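The lounge on the second floor at Poststead had a reputation for swallowing things. Pens, chargers, one glove, a library book that stayed away for most of a winter. Roksolana Tkachenko took the room over in March, and the first thing she did was sit down in it for an entire afternoon.

"I wanted to see what people did in there," she says. "Where they dropped their bags, which chair they went for, what they did with an apple core. It's such a good way to learn a room! I'd recommend it to anybody who's about to buy furniture."

Gray carpet, pale walls, light armchairs you can properly sink into. 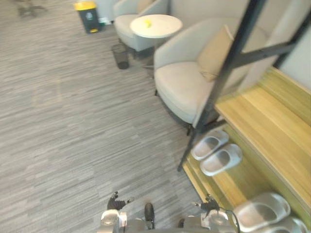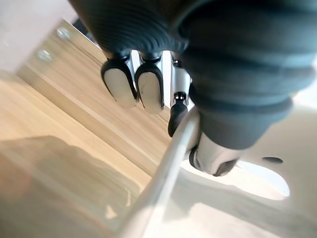
Bohdana Levchenko thinks the armchairs are the best seats in the building and would fight anyone who tried to swap them for office chairs, having spent years eating lunch on a windowsill. A lounge, she says, ought to let you sit badly, with your legs tucked up and your shoes off, and she wishes more workplaces would allow it.

Tkachenko laughs when I pass this on. She is on the same side. The chairs came first in her plan and everything else had to fit in between them. She looked at a long, low sofa from a supplier called Prumard and sent it back after two days, as it turned the whole room into a waiting area. "Everybody sat at the ends and looked straight ahead," she says. "With armchairs you turn toward each other without even thinking about it. And the round backs are lovely. You can lean your head back and be a little bit hidden."

She is just as happy talking about the small round table. It has a single leg in the middle, and for her that settled it. "I have bruised my shins on so many coffee tables," she says. "With a pedestal you can push your feet right under. You can pull it over to your chair with one hand and push it back when you go. It's big enough for a couple of cups and a plate, and then it's full, so people take their things with them."

Then we get to the trash, and she really warms up. The old lounge had one large bin by the door, and the afternoon she spent watching taught her that hardly anyone walked over to it with a tissue or a candy wrapper. Those went down the side of a cushion. So now there's a little wire-mesh basket out among the chairs, within dropping distance, and a bin with a bright yellow lid for anything you'd like covered up.

"People asked me if the yellow was a mistake," she says. "I love the yellow. Most of what's in there is gray or cream, and you can find that lid half asleep."

And the mesh? "You can see through it, so it hardly takes up any room to the eye. You can also see when it needs emptying. I do it on Tuesday and whenever I walk past."

The whole job cost 2,916 dollars, with the carpet taking the largest share. She had been quoted 629 dollars just to have the old one cleaned, and decided the money was better put toward a new one. She chose streaks over a plain gray after walking on both samples in her outdoor shoes – a test she carried out with great seriousness in a Rostami showroom, up and down, while a salesman held her coat. "Plain gray shows every crumb," she says. "Streaky gray forgives you."

There are things she would still change. The cushions wander off to other rooms. She would like a lamp by the cream chair for the dark months, something low and warm, and she hasn't found one under a price she's willing to say out loud. She also goes back and forth on pictures for the walls. Half the people she asks want some, and the other half tell her to leave the walls alone.

For now she has stopped asking. She goes in around four, when the room is quiet, straightens whatever cushion is left, and checks down the sides of the chairs. Last week she came up with a pen and two hairpins.

"And no wrappers," she says. "Not one! I was so pleased I went and told everybody downstairs."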